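Spring Opening Checklist, with Comments
Civgate Guest House and Garden
Walked and written up 1 Apr 2018

Every year I tell myself I will keep this short, and every year I end up writing in the margins until there are no margins left, so this time I typed the comments in from the start. The house went up in 1892 and it has opinions of its own about winter. Please read the comments as well as the boxes, especially if you are new to us this season (and welcome, we are so glad to have you!).

Marks used: OK, FIX, WATCH.

FRONT STEPS AND ENTRY

1. Handrail firm at top and bottom: OK
Comment: I leaned my whole weight on it, twice. The lower bracket was replaced in December and has held nicely.

2. Step edges sound, no crumbling: WATCH
Comment: The third step has a chip on the left side that you can feel with your shoe. It is small enough to leave for now but I would like it looked at again before the summer guests come.

3. Porch light on timer: FIX
Comment: Still set for winter hours. The instructions are in the kitchen drawer under the tea towels.

4. House number readable from the road: OK
Comment: Clean and bright. The ambulance people asked us about this years ago and they were right to ask.

KITCHEN AND HALL

5. Smoke alarms tested, upstairs and down: OK
Comment: All of them are good and loud. The one by the linen closet chirped until I gave it a fresh battery, and I wrote the date inside the cover.

6. Fire extinguisher in place, needle in the green: OK
Comment: It is on its hook by the back door where it belongs. Last year it was holding open the pantry, and I would rather not see that again, however handy it was.

7. Stove knobs and gas shutoff: WATCH
Comment: The back left knob is stiff. It turns off fully, but you have to mean it. Check that it has clicked before you leave the room.

8. Hall runner flat, with grip pad underneath: FIX
Comment: The pad has gone hard and the runner slides toward the stairs. I rolled the whole thing up and put it in the coat closet until the new pad comes from Zalance. Bare boards are fine in the meantime, just not in socks!

9. Hot water at the guest taps: OK
Comment: Comfortable at every tap after a minute of running. Please leave the dial on the heater alone, even if somebody asks for a hotter bath.
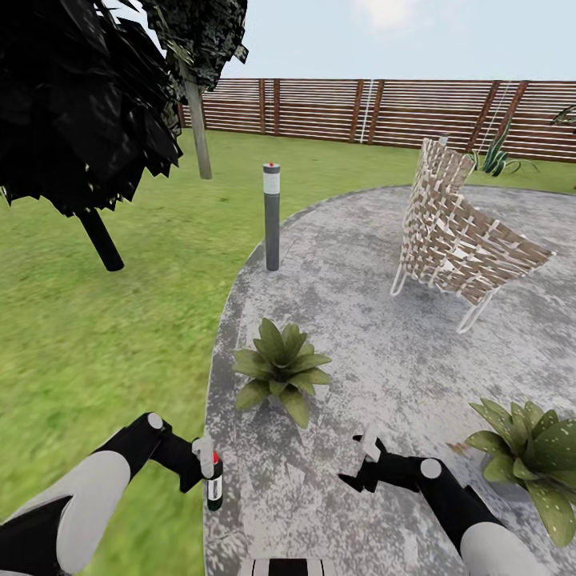

PATIO AND GARDEN

10. Paving level and free of moss: WATCH
Comment: I do the patio on my hands and knees with a flashlight, which makes the neighbors laugh, but it is the best way I know to find a raised edge. Speckled gray concrete on a curve like this hides a shallow dip very well, so lay a straight board across it and look for light underneath. And while you are down there, anything small that has been set down on the paving, a little dark bottle with a red cap for instance, gets picked up and its label read before it goes to a shelf or the trash. Moss along the shady side should be scrubbed with a stiff brush and plain water.

11. Garden chairs, legs and joints: FIX
Comment: Two of the folding ones pinch at the hinge. I tied red yarn on them and put them at the back of the shed. Please don't bring them out for a big lunch, tempting as it will be.

12. Outdoor outlets, covers closing properly: OK
Comment: Covers snap shut, and the test buttons trip and reset the way they should.

13. Shed locked, weed killer and paint up high: FIX
Comment: The lock is fine but the key was in it. The Taipe shelf we put up is rated for 800 pounds, so there is no excuse for paint cans on the floor.

14. Gate latch catches by itself: WATCH
Comment: It catches four times out of five. A drop of oil helped. Try it every morning when you fetch the paper.

STILL TO DO

Pad for the hall runner, porch timer, hinges on the two chairs, shed key onto the kitchen hook. Drira is coming to look at the chimney and will need the parlor furniture moved back and covered, so leave the old sheets out for them. I will walk the FIX items again in 5 days and write the results on the back of the kitchen copy.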